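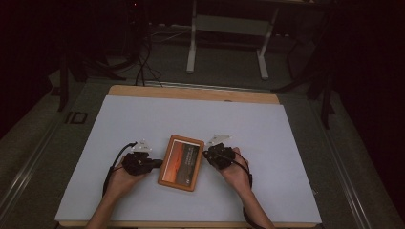 Der Rahmen

Houda Radwan räumte die Wohnung ihres Onkels an einem 22. Juli aus. Der Vermieter hatte ihr die Schlüssel bis zum Monatsende gelassen. Es waren zwei Zimmer, eine Küche und ein Keller, den sie am Vormittag schon mit Wael Belkadi leergetragen hatte. Wael war danach zur Arbeit gefahren. Er hatte gesagt, er komme am Abend wieder, wegen des Schranks.

Sie fing mit dem Tisch an. Er stand im vorderen Zimmer, helles Holz, honigfarben, und ihr Onkel hatte an ihm gegessen, geschrieben und Radios repariert. Damit er keine Kratzer bekam, hatte er eine große weiße Platte darübergelegt. Man sah vom Holz nur noch die Ränder. Die Platte lag dort, seit Houda denken konnte, und es gehörte zu den Regeln der Wohnung, dass man sie nicht verschob.

Auf der Platte lag der kleine Bilderrahmen. Der Rand war dick und orangebraun, das Bild darin ein roter Himmel, der nach unten ins Rotbraune ging, wohl ein Sonnenuntergang. Oben rechts standen ein paar Zeilen in weißer Schrift. Früher hatte der Rahmen im Flur gehangen, neben dem Sicherungskasten. Sie wusste nicht, wann er ihn abgenommen hatte.

Um elf klingelte Mélanie Fortin aus dem zweiten Stock. Sie brachte Kaffee in einer Thermoskanne und blieb in der Tür stehen.

»Nehmen Sie das Geschirr mit?«, fragte sie.

»Einen Teil.«

»Die blaue Schüssel gehört mir. Die habe ich ihm im April geliehen, für den Kuchen.«

Houda holte die Schüssel aus der Küche. Mélanie Fortin sah hinein und stellte sie auf den Boden. Dann kam sie doch herein und schaute auf den Tisch.

»Das Bild hat er aus Drenholm«, sagte sie.

»Er war nie in Drenholm.«

»Er hat es mir erzählt. Er war einen Sommer lang dort, im Hafen. Mit einem Saber. Anas Saber.«

Den Namen hatte Houda noch nie gehört. Sie schenkte sich Kaffee ein und fragte, was er im Hafen gemacht habe. Mélanie Fortin wusste es nicht genau. Kisten, glaubte sie. Oder Fische. Er habe 400 Mark verdient und 100 davon gleich wieder ausgegeben, für einen Mantel, der ihm zu groß war. Das habe er jedes Mal erzählt, wenn es kalt wurde.

Den Mantel kannte Houda. Er hing noch im Schlafzimmer.

Als die Nachbarin gegangen war, packte sie weiter. Die Bücher kamen in die flachen Kartons, damit man sie noch heben konnte. Das Werkzeug ließ sie in den Schubladen. Moataz Tazi, der Händler aus der Reltton-Straße, wollte es am Nachmittag abholen und hatte am Telefon 30 Euro geboten, ohne es gesehen zu haben. Sie hatte zugesagt. Jetzt, wo sie die Schubladen aufzog, tat es ihr leid – ihr Onkel hatte die Schraubenzieher nach Länge sortiert und die Griffe mit Klebeband umwickelt. Sie nahm einen heraus und steckte ihn in ihre Tasche.

Den Rahmen ließ sie bis zuletzt liegen. Dann drehte sie ihn um und bog die Klammern auf. Hinter dem Druck steckte ein Zettel, einmal gefaltet, mit der Handschrift ihres Onkels. Es war eine Adresse in Drenholm und darunter eine Telefonnummer, bei der eine Ziffer durchgestrichen und neu geschrieben war. Einen Namen hatte er nicht dazugesetzt.

Sie legte den Zettel neben den Rahmen und rief nicht an. Sie aß das Brot, das sie mitgebracht hatte, und spülte die Tasse. Tazi kam um drei. Er sah sich die Schubladen an, sagte, das sei ordentliches Werkzeug, und gab ihr 10 Euro mehr. Er wollte auch den Tisch haben.

»Der Tisch bleibt bei mir«, sagte sie. Bis dahin hatte sie das nicht gewusst. In ihrer Küche war kein Platz dafür.

Tazi trug die Schubladen einzeln hinunter. Für die letzte brauchte er lange, weil er im Treppenhaus mit Mélanie Fortin ins Gespräch kam. Houda hörte ihre Stimmen, verstand aber nichts.

Gegen sechs kam Wael zurück. Sie nahmen die Türen vom Schrank und lehnten sie im Flur an die Wand. Danach hoben sie zusammen die weiße Platte vom Tisch. Das Holz darunter war heller als an den Rändern.

»Und das Bild?«, fragte Wael.

Sie hatte den Druck wieder eingesetzt und die Klammern zugebogen. Der Zettel war in ihrer Jackentasche, bei dem Schraubenzieher.

»Wickel es in den Mantel«, sagte sie und ging die Fenster schließen.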